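Prismont laundry line to close for boiler work

The Prismont commercial laundry in Curkach will shut its main wash line in September while the site's steam boiler is taken out and a heat pump system is fitted. Flender, which runs the plant, said the work would last 30 days and that collections from households and small hotels would carry on at a lower volume.

The present boiler heats wash water to 60 degrees or more for most loads. Under the new arrangement, coloured and printed clothing will be washed at 30 degrees by default, and only bed linen, towels and kitchen textiles will go through the hot cycle. The operator expects the change to affect the sorting stage more than the washing itself, as mixed bags will have to be split by fabric and dye before they are weighed.
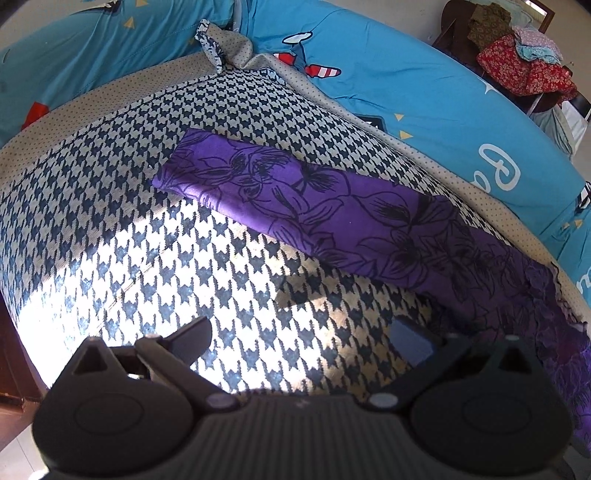
Folded purple cloth on a houndstooth fabric.

The plant handles 900 kg of textiles per shift at full load. During the works this will fall to 500 kg, all of it processed on the two smaller machines in the side building. Customers with regular collections will keep their slots but may be asked to accept a return time one working day later than usual. Single items for pressing are not affected.

Dark and strongly dyed garments will be held back and washed together once enough have been received to fill a drum. Flender said part-filled drums were the main source of wasted water at the site, and that the present practice of running them at the end of each shift would stop. Items with lace, elastic trim or loose thread will go into mesh bags and be spun at 600 revolutions per minute instead of the present 900.

Fortin, the contractor for the heat pump, will bring the units in through the yard on the north side. The yard gate will be closed to vehicles between 7 am and 4 pm while lifting is under way. Drop-offs on foot can be made at the front counter, which keeps its present hours.

Prices per kilogram are unchanged. A surcharge applied to hot washes last winter will remain until the new system has been tested under full load. The old boiler will be drained and removed in sections.

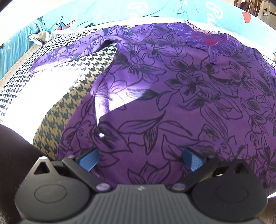 Should printed clothes be put in a separate bag from bed linen?
Printed clothes go in a bag of their own, turned inside out, with the care label left attached. Bags that arrive mixed will be sorted at the plant, and this may add a day to the return time.

Account holders will receive revised collection times by post before the line closes.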